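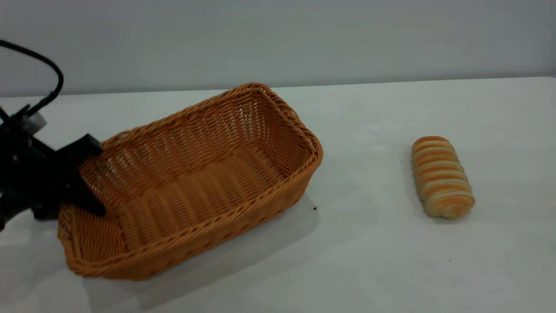 Figure 3. Basket and bread roll on the collection table, with one gripper at the left end of the basket.

4.2 Collecting the demonstrations

All demonstrations for the bread task were recorded at our Waltholm site in November, on the two-armed Reria station described in Section 3. The operator moves both arms through a pair of hand-held leader arms and starts and stops each recording with a foot pedal. Joint angles, gripper openings and all camera streams are saved together under one episode number.

The task was given to operators as a single written line: put the bread in the basket. We did not say which arm to use, or whether the basket could be steadied or shifted first. Early trials with a stricter wording gave very similar paths from one operator to the next, and the policy trained on them did poorly when the basket was turned even slightly. With the looser wording the paths differ more, and so do the lengths of the episodes.

Start positions were drawn from a printed list. Each entry gives the place and angle of the basket and the place and angle of the roll. The operator sets both by eye, so the true positions differ a little from the list. We did not correct for this.
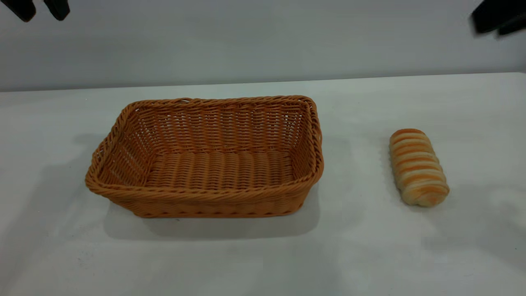

Each list covers 100 starts, after which the operator changes. A session was limited to up to 130 episodes, counting repeats, as we had seen grasps become careless towards the end of longer ones. An episode was repeated if the roll was dropped off the table, if an arm stopped on a force limit, or if a camera stream was lost. Drops onto the table were kept, provided the operator picked the roll up again and finished - these are the only examples of recovery in the set.

After checking, 1,506 episodes remained. Chun-yin Chow and Nikau Treloar each watched the full set and marked the moment of first contact, the moment of release and the final result. Where their marks differed, they looked at the episode together and agreed on one value. Of the checked episodes, 400 were held back for testing, chosen by start list so that no list appears on both sides of the split.

The Kamata baseline in Section 5 was trained on the same episodes with the marks removed.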